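Gripper Trials: Your Questions

I get a lot of the same emails about the handheld gripper comparison, so I put the answers in one spot. Last updated in May.

Which grippers are you comparing?
Two hand-held ones, the Rutow and the Wincombe. I wanted to try a third, but it's on back order and I got tired of waiting!

Do I need a robot arm to try this at home?
Nope. You hold the grippers yourself, one in each hand, and do the chore the way you normally would. The arm comes much later (and so does the bill).

What are the marker cubes for?
Tracking. The black and white patterns let the software work out where each gripper is and which way it's turned. I check the cubes before every session, up close and from a few angles, because a scuffed one will ruin a whole afternoon.

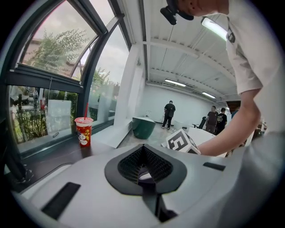

My other habit is writing down which cube went with which gripper. I skipped that once and had to throw out 21 takes, and I'm still a little sore over it.

How many takes do you have so far?
1389 total, and 792 of them are good enough to keep. Most of the rejects are my own fault. I rush.

Why so much sink wiping?
It's a great test! A cloth is floppy, a basin is curved, and the rim makes you change your grip. I also like that anybody can tell whether you're doing it right. Blocks on a table got boring fast, and both grippers did fine with them, so I didn't learn much. 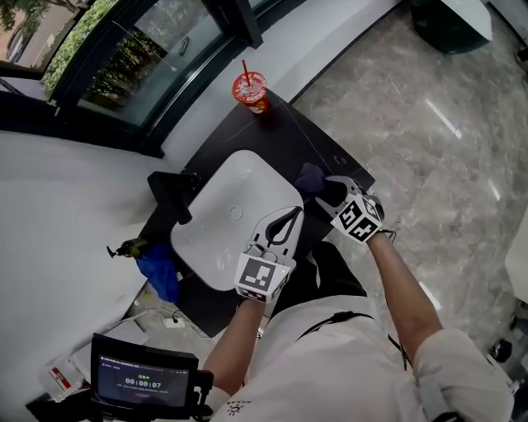

Two grippers at the sink, purple cloth in the right one.

Which one do you like better?
For cloth, the Wincombe. It lets me pinch a thin fold without bunching up the rest. For bottles and cups I go back to the Rutow. My wrists prefer the Rutow too, but I have small hands, so take that with a grain of salt.

What do you use to sort the recordings?
Clonico. It's slow to load, but I can trim a take in two clicks and I know where all the buttons are.

Can I get the files?
Yes, 335 takes are ready to share. Send me a note through the contact page and tell me which gripper you want first.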